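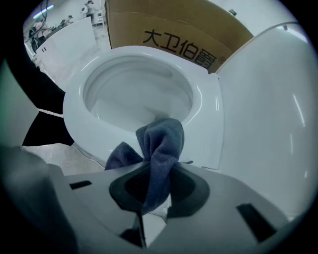

The blue-grey cloth on toilet duty.

I have been meaning to write about cloths since January, when I finally emptied the cupboard under the bathroom basin and found what can only be described as a nest. Old flannels, half a tea towel, a pillowcase with a hole in it, and a great wad of microfibre cloths in every stage of life. I'd bought most of them from the Brollwood market over the years, a bundle at a time, and never thrown a single one away.

My mother had one rag for the bathroom and it lived behind the pipe. It was grey by the time I knew it, and I have no idea what colour it started out. She would be very amused to see me now with my labelled tubs, but I've come round to thinking that a bit of order with cloths makes the whole business of cleaning a bathroom much less of a misery.

So, the toilet. I always used to leave it until last, when I was already tired and cross, and I would give it a quick squirt and a swish with the brush and call that clean. Now I do it first. The lid goes up, the cleaner goes in under the rim, and I leave it for a good ten minutes while I gather up the towels and take the bath mat down to the wash. Then the brush, then a flush, and only after that does the cloth come out. A brush is fine for the deep part of the bowl but it's hopeless at the front, just inside the lip, where everything seems to collect – and a soft cloth bunched up in the hand gets into that curve beautifully.

I go round the inside edge first, then fold the cloth over and do the top of the rim, then the seat, both sides, and the hinges. Oh, the hinges! If you have never looked closely at your hinges, put the kettle on before you do.

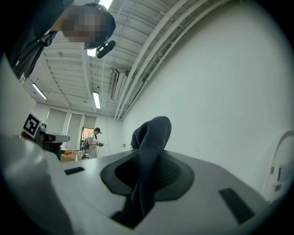

Dark colours are my preference for this job, and I'll happily argue the point with anyone. Sudheer Murthy, who I used to share a house with and who still writes to me about limescale, swears by white cloths for everything so that he can see the dirt coming off. I can see the sense in it. But a white cloth that has been round a toilet a few times looks sad no matter how hot you wash it, and I find I don't want to pick it up again. A dark one goes through the wash and comes back looking much as it did before, and I also know at a glance that it's a toilet cloth and must never, ever go near the basin taps.

As for washing them, they go in on their own at 60, with ordinary powder and no softener. I did try 90 for a while, thinking hotter must be better, and ended up with a batch that had gone stiff and a bit squeaky and just pushed the water about. They're in the garage now, for the bikes. Softener is just as bad in its own way, as it leaves a sort of coating and the cloth stops soaking anything up. I hang them over the airer and they're dry by morning, even in this weather.

A couple of people asked after my last post what cleaner I use. At the moment it's the Prillix one in the bowl, as it was on offer, and a drop of washing-up liquid in warm water for the seat and lid. I had a bottle of Jelero before that and liked it well enough, though the smell hung about on the landing all afternoon and my eyes didn't care for it.

Next on my list is the grout behind the bath, which I have been ignoring with some skill. If any of you have a way of doing it that doesn't involve kneeling for hours with an old toothbrush, do leave me a comment, my knees would be very grateful.

Posted 2021-03-26 in Bathroom, Cleaning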